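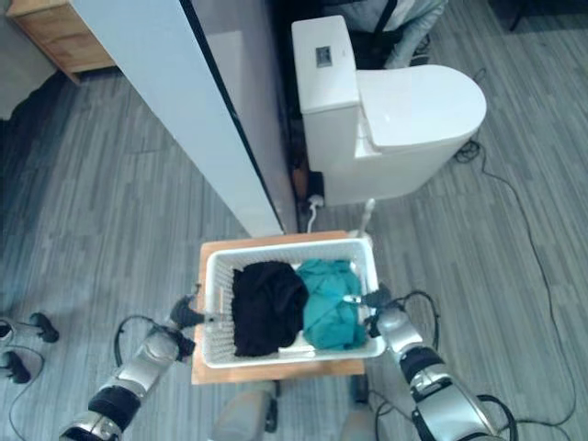 My year with the coil (and a bit about what came after)

By the editor, Oklow Women's Health Circle
Wednesday
3 min read

A few of you asked me at the last meet-up how I was getting on since the coil came out, and I gave everyone the short version because the kettle was boiling and there was a queue behind me. So this is the longer one, for anyone who is thinking about it or has had one fitted and is wondering if what they're feeling is normal.

I had a hormonal coil put in at the Lougher clinic when my youngest was nine months old. I'd been on the pill on and off since I was a teenager and I was forever forgetting it, so something I didn't have to remember sounded like heaven! The nurse was lovely. She asked if I wanted the numbing gel and I said no, I'd had three babies, how bad could it be. Say yes to the gel. I went a funny colour and had to lie there with my feet up for 40 minutes while they brought me squash and a biscuit.

The first few weeks were spotting and cramps, which I'd been told to expect. What I hadn't expected was the spotting carrying on into the summer. It was never heavy, just enough that I never went out without something in my bag. My skin went back to how it was when I was fifteen and I was snappy with everybody. I put it down to broken sleep for a long time, and some of it probably was that (he was a terrible sleeper).

I did ring up, twice. The first time I was told to give it six months, which is fair enough, lots of people settle by then. My sister-in-law has had hers for years and swears by it, she's had no periods at all and would have another one tomorrow. The second time I'd kept a diary, and I really do think that made the difference. I'd written down every day of bleeding and what my mood was like, with a mark out of ten for the cramps. The doctor read the whole thing in front of me and we had a proper talk for once.

She sent me for a scan at Hundow to check it was sitting where it should be. It was. So there was nothing wrong with it as such, it just didn't suit me, and she said that was a good enough reason to have it out if I wanted. I'd got it into my head that I needed a better excuse than that.

Having it out took seconds. A cough, a pinch, done, and I drove myself home. The spotting stopped in a fortnight and my skin took until after Christmas. We're using condoms while I make up my mind about what's next, and I've got a leaflet on the copper one sitting on the fridge that I keep walking past.

If you've got one in and you're getting bad pain or a fever, or you can't feel the threads any more, ring the clinic and don't sit on it waiting for our next meeting. For anything less urgent, the Lougher drop-in is open until seven in the evening and you don't need to book, though the car park is hopeless so get the bus if you can.

The diary pages I used are photocopied in the blue folder at the Oklow hall, so help yourselves. And if you've had the copper coil, good or bad, come and find me, I'd love to hear how you got on with it before I decide.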